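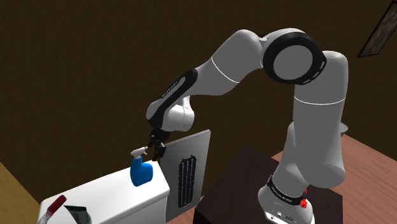 White and black robotic arm on a dark brown wooden pedestal, gripper pointing down (computer rendering).

Stumwood Creek Buffer Planting
Progress report to the Birel Fund, through end of July
Submitted by Endang Ong, project lead

Quick one this time, planting prep is eating the week. Full receipts coming separately.

Where we are

Spring planting done on the east bank, from the Clesemham road culvert down to the old ford. 800 stems in the ground: mostly red osier dogwood and willow stakes, the rest silver maple and swamp white oak. Checked all of it in July. 347 dead or missing. Higher than we wanted. Most of the losses are on the upper terrace where the soil is sandy and we had a long dry stretch right after planting. The low strip along the water looks good, willow especially, some of it waist high already.

Deer got a lot of the maple. Tubes were on back order and went on late. Our mistake for not ordering in winter, will not repeat.

West bank not started. Access agreement with the Ocampo farm is signed now, finally, but the gate needs widening before the auger can get through. They want the planting line moved back ten feet from the hay field so the mower can turn. Fine with us, we still meet the buffer width in the grant agreement everywhere except the bend. At the bend we would be short. See questions at the end.

Fall order

400 replacement stems on order for the upper terrace. Dropped silver maple from the list completely and swapped in bur oak and hazelnut, which should do better in sand. Nursery has confirmed everything but the hazelnut. If that falls through we go with gray dogwood, same price per stem.

Tubes and stakes are already in the barn. Mulch mats too, though one pallet came soaked and we are arguing with the shipper about it.

Water sampling

3 sites, same as before: culvert, ford, and below the Ocampo ditch. Samples pulled monthly, except June at the ditch site, which was dry. Turbidity at the ford spikes after every storm and takes a couple days to settle. Too early to say the planting has changed anything and I wouldn't expect it to for a few years. Phosphorus results still at the lab. Will send when I have them.

The bank slump below the ford got bigger over the spring. Not in our scope but it's dumping soil right at the sampling point, so the ford numbers should be read with that in mind. County has been told. No reply yet.

Budget

Planting line is on track. Labor is over, mainly hand watering on the terrace, which we didnt plan for. Equipment is under since we borrowed the auger instead of renting. Would like to move the leftover equipment money to labor to cover fall watering. Total stays the same.

Not spent at all: signage. Sign text has been drafted twice and nobody likes either version. Will get to it over the winter.

Next up

Gate widened at Ocampo. Layout flags on the west bank. Mow the terrace and scalp the planting spots before the stems arrive. Knotweed patch by the culvert cut again, it came back thicker then last year and needs a second treatment before frost.

Need from you

OK on the equipment to labor move.
Whether a narrower buffer at the bend is acceptable, or if we should make up the width on the east side.
Correct form for the fall claim, the link in your last email goes to the old one.

Mornings before 9 are best to reach me, otherwise I'm out on the creek with no signal.

Endang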